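Stukeck pone en duda las promesas de los organizadores de juguetes

La firma publica en abril su guía de orden infantil y empieza por desconfiar de su propio sector

Stukeck presenta este abril una guía para recoger juegos de construcción, elaborada a partir de consultas a más de 200 familias. La conclusión es poco cómoda para quien vende cajas: comprar otro recipiente rara vez resuelve algo.

«Llevamos años oyendo que con el organizador adecuado los niños recogen solos. Yo no lo he visto», afirma Hadi Hakim, responsable del proyecto. La guía recomienda bandejas abiertas, de pocos compartimentos —3 bastan—, y desaconseja clasificar por colores cuando solo hay un puñado de piezas en la mesa.
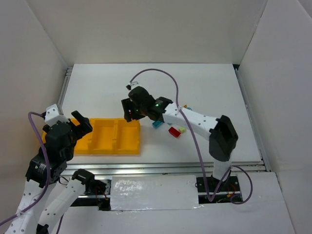
Tampoco la línea Cillach, de la propia Stukeck, sale indemne: el documento reconoce que sus tapas estorban más de lo que ayudan. La empresa no prevé retirarla, aunque dejará de anunciarla como «orden en 4 minutos».

La guía, con una tirada de 2.000 ejemplares, se distribuirá gratis en las tiendas Statetti.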